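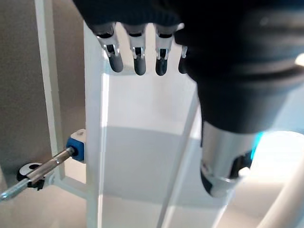
Figure 3. Hand with jointed metal fingers and rounded black fingertips.

4.2 Body words for things that have no body

Body-part words travel. A clock has a face and hands, a bottle has a neck, a table has legs, a river has a mouth. English speakers do this all day and don't notice, and the older dictionaries treat most of these senses as settled. What we wanted to know was whether they are settled for ordinary speakers in two towns, Sestenham and Grulatham, that sit on the same rail line but have different work histories. Short answer: mostly yes for "leg" and "neck," much less so for "finger" and "knuckle."

The data are the interviews described in Section 3. 27 speakers, all raised in one of the two towns, recorded at home or at work by Kibet Kaijage. Transcripts were searched for a closed list of body words and every hit was read by hand. Hits that named a real human or animal part were thrown out. That left 576 extended uses. Set phrases ("cost an arm and a leg," "by a hair") were kept in a seperate file and are not discussed in this section.

"Leg" first. Easy case. Everybody uses it for furniture, for trousers, for a part of a journey. No speaker rephrased it, no speaker laughed at it, and when Kaijage asked directly for another word for a table leg the usual reply was a pause. One man in Grulatham offered "post," then took it back. We follow Czerwiński in calling this kind of word closed: the borrowed sense has stopped leaning on the body at all. "Neck" behaves the same way for bottles and guitars. Less so for strips of land, where the older Sestenham speakers had it and the younger ones did not.

"Finger" is a different matter. Speakers used it for bread, for chocolate, for fish, for land running out into water, for the separate parts of a glove. Also for plant roots. Also, in Grulatham only, for the narrow rows of houses that run down from the old mill road — "the fingers," always plural, always with the article. A woman who has lived there since she was a child said she had never once thought of a hand when saying it. Her brother, interviewed later the same afternoon, held up his own hand and spread it to show how the streets lay. Same word, same family, same kitchen table. So closed for her and open for him.

That split matters for how we count. Oletti's scheme asks the coder to decide once, for each word, whether the sense is still felt as a comparison. For "leg" that works fine. For "finger" it would have forced us to flatten exactly the thing we were looking for. We coded each use instead, on three signs: a gesture toward the speaker's own body, a marking phrase ("sort of," "like a," "what you'd call"), or a return to the comparison later in the talk ("and then the thumb of it goes off toward the church"). Any one of these and the use went down as open. Crude, but two coders could do it and mostly agree. Cases where they did not were settled by Aurelio Ayala, who had not been present at the interviews.

On this measure the pull between the two towns is clear enough in the older group and faint in the younger. Older Grulatham speakers gesture more. Textile work may have something to do with it, as there was a large trade vocabulary built on hand words (fingering, thumbing, a knuckle in the thread), and several speakers went straight to it without being asked. Sestenham was a brickworks town. Its trade words lean to the face and the back: brow, cheek, lip, spine. We did not plan for this and the interview guide did not ask about work until near the end, which in hindsight was a mistake.

"Knuckle" had too few uses to say much. Pipes, cuts of meat, a bend in a lane. All open, nearly all with "sort of."

A word on the position of the thumb. In set lists people count it as a finger or not as they please, but in extended senses it is almost never called one. A thumb of land is short and to the side. The streets in Grulatham have a thumb, and speakers who disagreed on which lanes belonged to the fingers all agreed on which one was the thumb. Czerwiński reports something close to this for a written sample of 3,000 place names, though those are names on maps and ours are words in people's mouths, so the comparision should not be pushed.

Two gaps. First, we have no children in the sample, and children are where one would expect to see these senses being opened up again. Second, the gesture coding depends on Kaijage's notes where there was audio only. The notes are good but they are notes. Uses from those interviews are marked in the appendix and leaving them out does not change the order of the words, only the distance between "finger" and "knuckle."

Section 4.3 takes up "head," which needs its own treatment — it is by far the most common word in the file and the least tidy.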